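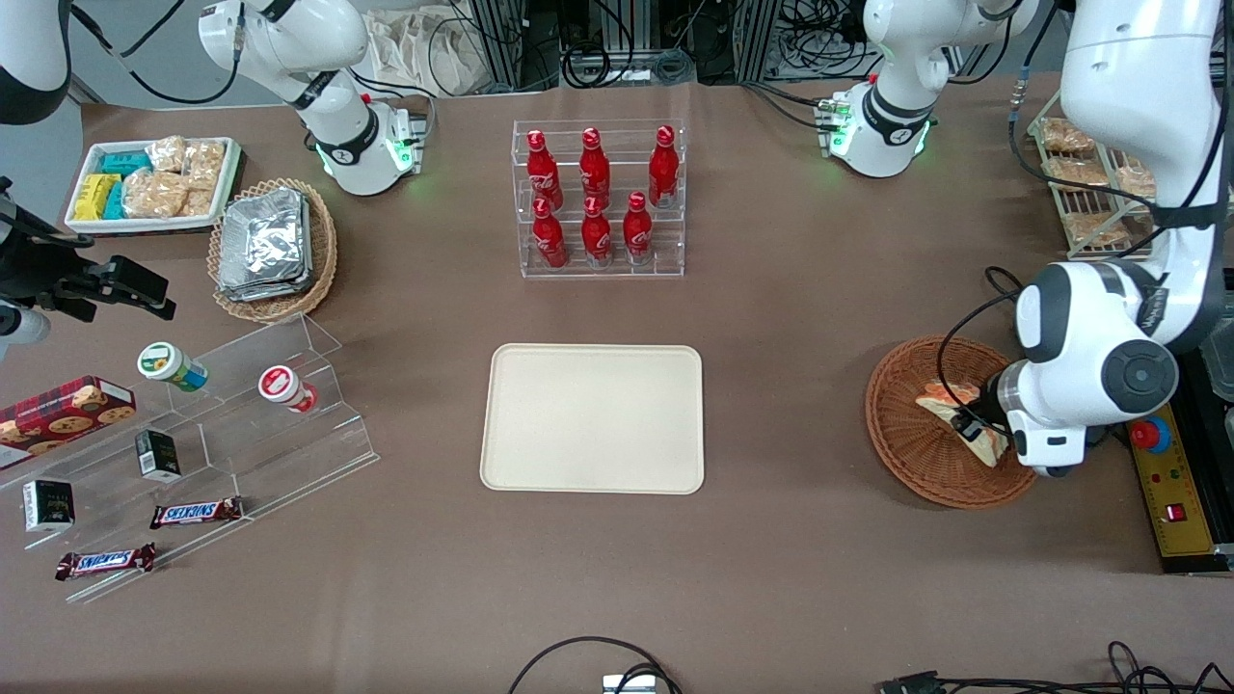
Can you walk across at Matow now? Anyone with a valid passport can, from seven in the morning until dusk, on either side of the ceasefire line.

I have waited years to type that! The crossing was shut in 2000, after the shooting at the customs shed, and for most of my adult life the only way from Matow to Brorura was the long road north, right round the top of the Fomis valley. That's 231 kilometres by car to reach a village whose church bells you can hear from the Matow football pitch. Then on 8 November 2023 the barrier went up on the old road, and I was there in my worst coat, grinning like a fool.

I'd expected speeches. There was one, very short, from the district governor, and the wind took most of it. Then a police officer from our side and a police officer from theirs shook hands over the painted line (freshly painted, it came off on people's shoes) and the queue simply started moving. The official figure for the first day was 220 crossings on foot. It felt like far more, but a lot of us went over, came back and then stood about talking instead of going home.

The checks are proper checks, by the way. Your bag goes on a table and gets opened, you walk through the arch, and then you do it all again after the bridge. I was asked where I was going and said "to Brorura, for a look", and that was written down with great care. The soldiers have been moved back to the old grain store and you hardly see them from the road. Two lots of questions, two stamps, and I was through before my tea had gone cold in its flask - marvellous.

What pleased me most was the road itself. The verges are still taped off, with the red signs every few metres, and please, please take those seriously! The clearance teams have finished the carriageway and the footpath by the bridge, and that's all they have finished. The orchard below is next, in spring if the money holds. But the tarmac is sound, and someone has cut back the brambles so that you can read the old milestone again.

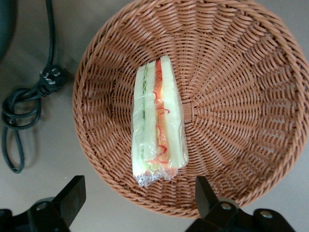
My mother was born in the third house past the bridge, one reader wrote under my last post, and she wants to know whether the Mladenović bus will stop there or go straight through to the square.

It stops! There's a post with a timetable by the bridge, two buses each way on weekdays and none on Sundays for now. Mladenović ran this route before the closure and they've kept the old number, which made me happier than a bus number ought to. You have to get off and walk the middle bit with your bag, and a second bus picks you up beyond the checks.

I'm going back at the end of the month, with better shoes and a list of streets that people have asked me to find. Add yours in the comments if you have one.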